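공방 장비 > 로봇 키트 > 양팔 작업대

Stiltia 양팔 작업대 키트 (개인 공방용)

글: Noémi Bíró / 12월

Stiltia는 집이나 공동 작업실에서 직접 조립하는 양팔 로봇 작업대입니다. 저는 Pusthorpe 공동 작업실에서 이 키트를 만들고 있으며, 이 페이지의 글도 제가 직접 씁니다. 한국어는 저의 모국어가 아니므로 어색한 문장이 있을 수 있습니다. 뜻이 분명하지 않은 부분은 메일로 물어보시면 고쳐 쓰겠습니다.

키트를 사기 전에 먼저 아셔야 할 점이 있습니다. 로봇팔은 키트에 들어 있지 않습니다. 저희가 판매하는 것은 팔을 고정하는 금속 뼈대, 상판, 배선 부품, 그리고 제어 프로그램과 시뮬레이션 파일입니다. 팔은 이미 가지고 계신 것을 쓰거나 따로 구하셔야 합니다. 팔을 한 대만 가지고 계신 분도 시작할 수 있습니다. 나중에 두 번째 팔을 달 때 뼈대를 다시 분해하지 않도록, 반대쪽 구멍도 미리 뚫어서 보내 드립니다.

구성품

- 금속 기둥과 대각선 보강재, 연결 브래킷
- 상판 (갈색 무광 마감)
- 팔 고정용 판 2장
- 케이블 정리 클립과 벨크로 끈
- 비상 정지 버튼과 연결선
- 육각 렌치, 볼트, 예비 볼트 한 봉지
- Norkberg 제어 프로그램 사용권과 시뮬레이션 장면 파일

상판은 한 장으로 배송됩니다. 처음에는 접을 수 있는 상판을 생각했지만, 경첩이 있는 자리에서 물체가 조금씩 기울어지는 문제를 해결하지 못했습니다. 그래서 포장이 큽니다. 승강기가 좁은 건물에 사시는 분은 주문하기 전에 문 폭과 계단 폭을 확인해 주세요. 무광 마감을 선택한 것은 조명 때문입니다. 유광 상판에서는 천장등이 그대로 비쳐서 카메라가 물체의 윤곽을 자주 잘못 찾았습니다. 무광이라고 해도 빛이 전혀 반사되지 않는 것은 아니므로, 강한 조명은 옆으로 조금 돌려 놓으시기를 권합니다.

조립

조립은 두 사람이 하는 것이 좋습니다. 기둥과 보강재를 먼저 느슨하게 연결하고, 상판을 올린 다음에 모든 볼트를 조금씩 번갈아 조입니다. 한쪽을 처음부터 끝까지 꽉 조이면 반대쪽 구멍이 맞지 않습니다. 저도 첫 번째 시제품에서 이 실수를 하여 브래킷 하나를 버렸습니다.

바닥이 고르지 않은 작업실에서는 수평을 맞추는 데 시간이 가장 많이 걸립니다. Pusthorpe의 바닥은 오래된 콘크리트이고 배수구 쪽으로 기울어 있습니다. 저는 얇은 고무판을 기둥 아래에 넣어서 맞추었습니다. 조절 발은 기본 구성에 들어 있지 않고, 주문할 때 추가할 수 있습니다.

팔을 고정판에 올릴 때에는 전원을 반드시 분리하세요. 고정판의 구멍은 Mahrous 규격에 맞추어 가공되어 있습니다. 다른 규격의 팔을 쓰시는 경우에는 도면을 보내 주시면 중간판을 따로 만들어 드립니다. 중간판 제작에는 최대 3주가 걸립니다.

배선은 팔이 움직이는 범위를 모두 확인한 뒤에 고정하는 순서를 추천합니다. 케이블이 짧으면 팔이 뒤로 접힐 때 당겨지고, 너무 길면 상판 위로 흘러내려 물체에 걸릴 수 있습니다. 클립의 자리는 사용하는 팔에 따라 달라서 상판에 미리 표시해 두지 않았습니다. 처음에는 벨크로 끈으로만 묶어 두고, 며칠 써 본 다음에 클립을 붙이시면 됩니다.

비상 정지 버튼은 앞쪽 기둥이나 가까운 벽에 달 수 있습니다. 작업하는 사람이 앉은 자리에서도, 선 자리에서도 손이 닿는 위치를 고르세요. 공동 작업실이라면 다른 사람들에게도 버튼의 위치를 알려 주셔야 합니다.

시뮬레이션 파일

Norkberg에는 작업대와 같은 치수로 만든 시뮬레이션 장면이 포함됩니다. 실제 팔을 움직이기 전에 동작의 순서를 화면에서 먼저 시험할 수 있습니다. 저는 새로운 동작을 만들 때 낮에는 계산만 하고, 작업실이 조용해지는 저녁 8시쯤부터 실제 팔을 켭니다. 이렇게 나누어 일하면 옆자리에서 목공을 하시는 분들께 방해가 되지 않습니다.

기본 장면에는 물체를 서랍에 넣는 과제가 들어 있습니다. 한쪽 팔은 물체를 맡고, 다른 쪽 팔은 서랍장을 맡습니다. 이 과제를 기본으로 정한 이유는 집에서 따라 하기가 쉽기 때문입니다. 작은 서랍장은 중고 가게에서도 구할 수 있고, 물체는 나무 블록이면 충분합니다.
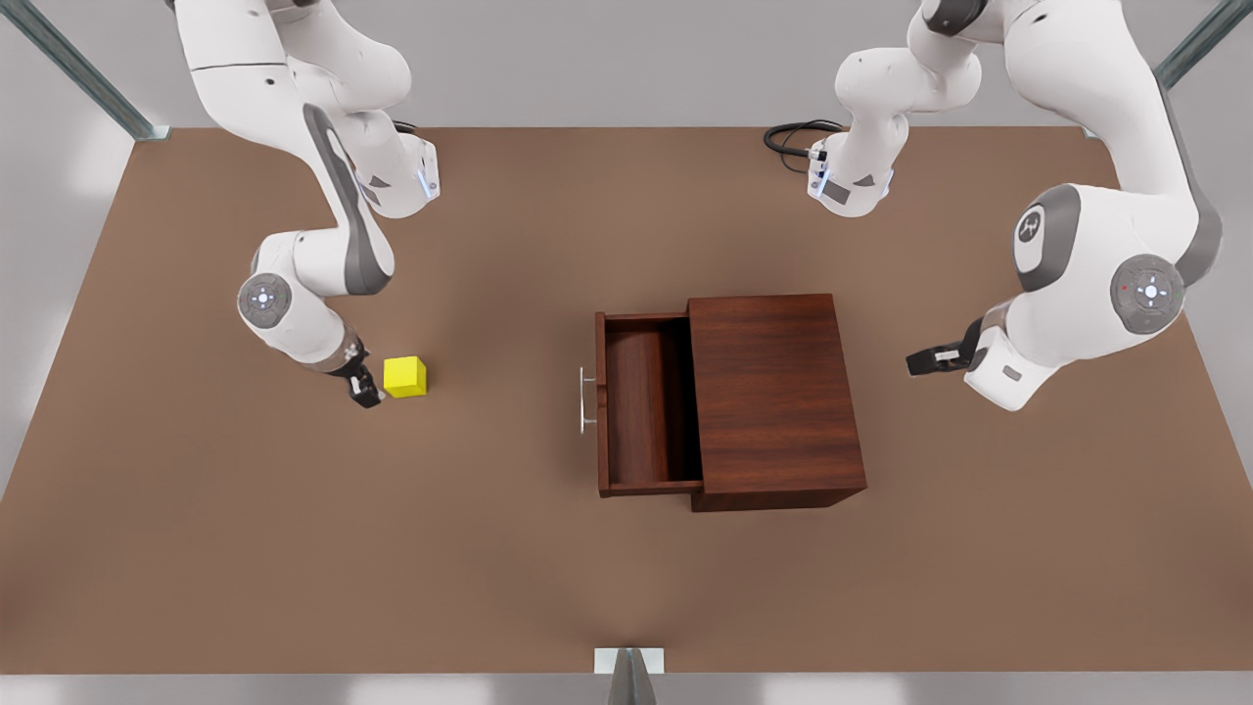

서랍 과제의 시뮬레이션 화면. 서랍은 열려 있고, 노란 큐브는 로봇의 오른팔 그리퍼 옆에 있습니다.

큐브의 위치와 색, 서랍이 열린 정도는 설정 파일에서 바꿀 수 있습니다. 위치를 무작위로 정하는 기능도 있으나, 범위를 너무 넓게 잡으면 팔이 닿지 않는 곳에 큐브가 놓입니다. 처음에는 좁은 범위로 시작하세요. 서랍장의 무게와 마찰은 저희 작업실의 서랍장을 기준으로 넣은 값입니다. 가지고 계신 서랍장이 더 가볍다면, 실제로 밀었을 때 서랍장 전체가 움직일 수 있습니다. 그런 경우에는 바닥에 미끄럼 방지 패드를 붙이고, 설정 파일의 마찰 값도 함께 고쳐 주세요.

시뮬레이션에서 잘 되는 동작이 실제 작업대에서도 항상 잘 되는 것은 아닙니다. 특히 손가락이 물체를 잡는 순간의 차이가 큽니다. 실제 팔에서 처음 실행할 때에는 속도를 가장 낮게 설정하고, 한 손을 비상 정지 버튼 위에 두시기 바랍니다.

주문과 배송

주문은 메일로만 받습니다. 팔의 모델 이름, 작업실 바닥의 상태, 조절 발이 필요한지를 적어 주세요. 답장은 보통 월요일에 한꺼번에 보냅니다. 상판과 금속 부품은 상자 2개로 나누어 발송되며, 같은 날에 도착하지 않을 수도 있습니다. 부품이 빠졌거나 휘어진 경우에는 사진을 보내 주시면 해당 부품만 다시 보내 드립니다. 이미 구멍을 추가로 뚫은 상판은 반품할 수 없습니다.

관련 제품 및 최근 글

- Stiltia 조절 발 세트
- Mahrous 규격 중간판 (주문 제작)
- Norkberg 설정 파일 안내: 물체의 위치 바꾸기
- 작업 일지: 기울어진 바닥에서 수평 맞추기
- 작업 일지: 케이블 클립을 다시 붙인 이야기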